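Posted 17 July 2025 by the blog owner
4 comments | 11 shares

The wire task is still the one that eats my evenings. I wrote in January that I was going to stop doing blocks and cups and try something that bends, and I've been at it on and off since then.

The setup is the same as before. I hold the leader arm in my right hand, the follower copies it, and the computer saves the joint positions along with the wrist camera video. The job is to pick up a piece of wire from one basket and put it in the next one over. I can do it with my own fingers in a second or so. Through the arm it takes me closer to 30 seconds on a good run, and a lot of my early runs were not good.

The main trouble is that wire doesn't stay how you left it. A block sits there and waits. A wire has a loop in it that stands up when you don't want it to, and when you touch one end the other end moves. I used to go for the highest point of the loop because it looked easy to grab. The fingers would close and the wire would roll out sideways. Now I come in lower, next to the wall of the basket, and let the wall keep the wire from sliding away.
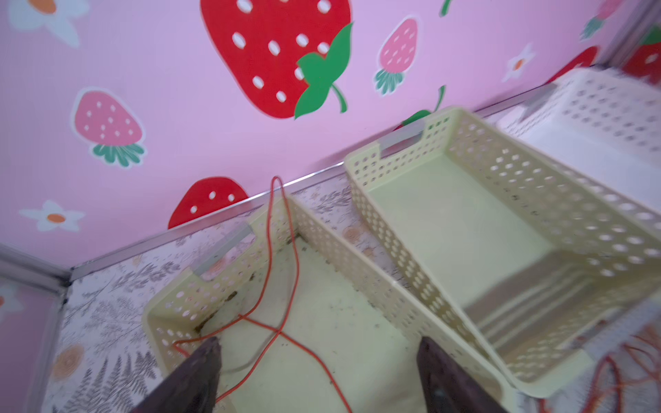 I also had to learn to slow down before closing. When I watched my first batch back, I was closing the gripper while the arm was still moving. I got away with it maybe half the time because I could see the whole table and fix it on the fly. The model only gets the wrist view and the joint positions, so it copied the moving part and had no idea about the fixing part. I threw out that batch and started over. That hurt, but the 58 runs I recorded after that have been more useful than all the ones before.

Some things I do every time now. I start with the arm in the same place, and I mark it with a bit of tape on the base. I change how the wire lies between runs, usually by just dropping it. If I miss the first grab I back off, wait a beat and try again, and I keep that run. I used to delete anything with a miss in it. The arm was then very good at doing the task perfectly and very bad at doing anything else.

On hardware, I'm still using the Pekar leader handle. The trigger is stiff and my hand gets sore. I had the Vik one on loan for two weeks and liked the trigger better, but it drifted at the elbow joint and I'd have to zero it again before each session. I sent it back. For recording I moved from my own script to Arkard, mostly because it lets me scrub through a run and cut the dead time at the start. It crashed once and took 2 runs with it. I save more often now.

Training is slow on my computer. I let it go overnight and try it out before breakfast. The last version gets to the wire most of the time, and it lifts the wire out if the loop is facing the right way. If the loop is turned toward the far side it goes down next to it, closes on nothing and carries the nothing to the other basket. I'm going to record a set with only those positions and see if that helps.

I also want to try a softer wire, and maybe string. I'll post the numbers once I have enough runs to compare.

Share this post | 2317 views

Comments (4)

benchclamp
I had the same thing with closing too early. What fixed it for me was saying "stop" out loud before I pulled the trigger. My family thinks I'm strange.

lowtorque
Are you keeping the failed grabs in with the good ones or tagging them separately?

Blog owner
In with the good ones, as long as the run ends with the wire in the basket. If I give up on a run I delete it.

quiet_servo
The Erkent handle has a much lighter trigger if your hand is bothering you. It costs more and the cable is short, but I can do an hour on it without a break.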